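Talk notes - teaching by hand, teaching by remote

(slide 1) Hi everybody. Thank Hanna for the intro. Say where I work (Zendum, small lab, bad coffee) and move on quickly.

**Start with the two ways in**

- By hand: you grab the arm and drag it through the job. Great for beginners! My problem is that your own body ends up in the way of the camera, and you push harder than you think.
- By remote: you move a controller, the arm follows. Feels awful for the first hour, then it clicks.

Ask for a show of hands - who has tried either one? Wait for it. I always rush this bit.

**The August runs**

We recorded 316 demos of one chore, cup onto plate. Dorota drove for the first 50, I drove the next 50, and we traded off after that. Her demos are smooth and kind of slow. Mine are fast and wobbly (pause, let them laugh). The policy trained on hers was a lot nicer to watch.

Tell the Roman story here if there's time: he paused halfway through every reach to think, and the robot learned to pause too.

**What counts as a good demo**
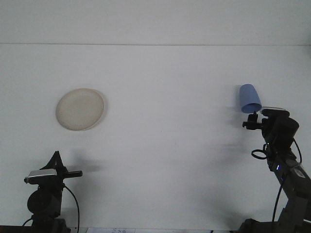 So my rule now is to decide on one way of doing the chore before anybody touches the controls. Which arm picks up, which way the cup turns, where it gets let go. Write it on the whiteboard. If you change your mind at demo 9, throw out the first eight and start over - it hurts, do it anyway.

Keep your fumbles if you recovered from them, though. Those are gold. Toss the ones where you gave up.

(last slide) Thanks to Dorota, Roman and Hubert. Questions - repeat them into the mic!!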